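Paper Craft Basics, Handout 4: One Sheet, One Fold, One Cut

I love this week. We get to slow way down and look at the plainest material in the course, a sheet of white paper, and ask what it can do before we add color, glue or anything fancy. Please read this before the lab session and bring it with you (the sketch box on the last page gets graded, so don't lose it!).

1. The surface

Start with what's under the paper. White sheets vanish on a white tabletop, and a patterned ground gives your eye something to measure an edge against. Marble patterns are wonderful for this. The veining wanders all over the place, so any straight edge laid on top of it jumps right out. Watch for glare, though. A glossy surface throws light back at you at one end and hides small scraps.
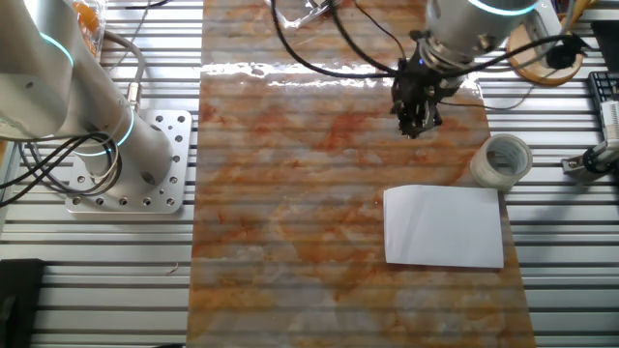 Marble-patterned work surface, with the tape roll standing at the right edge.

Look at how the tape is stored: on its side, out toward the edge, with the middle left clear. Do the same at your station. I'd also like you to fold over the loose end of your tape every time you put it down. You'll thank yourself by the second exercise.

2. Placing the sheet

Beginners nearly always put the paper in the dead center of the work area. Try moving it toward your working hand. Your elbow has somewhere to go, and the far side stays open for turning the sheet.

Exercise A. Place one sheet toward the lower right of your surface. Without lifting it, rotate it a quarter turn, then back. Repeat until the corners land where they started. It sounds like nothing and it's surprisingly absorbing!

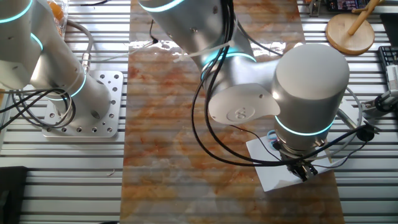 3. The standing fold

Now the fun part. Fold your sheet so that most of it stays flat and one side stands up as a flap. Crease with the side of your thumb, starting from the middle and working out both ways. Let go slowly and see what the flap does. Some papers hold, some sag, and the difference is mostly in the grain (see Handout 2).

Then look at the shading. You have a single white material and you already have two tones, the flat part and the slightly grayer flap. Draw both in your sketch box with pencil only.

Exercise B. Lay your closed scissors on the flat part, diagonally, blades pointing away from you. How does the flap respond to the weight beside it? Shift the scissors a little and try again before you make your one cut.
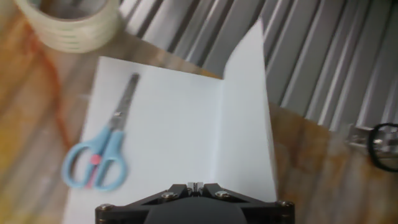
Yesenia Tello
Instructor, Paper and Form

Lab time is 30 minutes for each exercise. Scissors stay closed whenever they're out of your hand, please. Jhonatan Correa has the spare sheets and will be at the front table if yours gets crumpled. Keep every attempt, even the saggy ones, and clip them behind this handout in the order you made them.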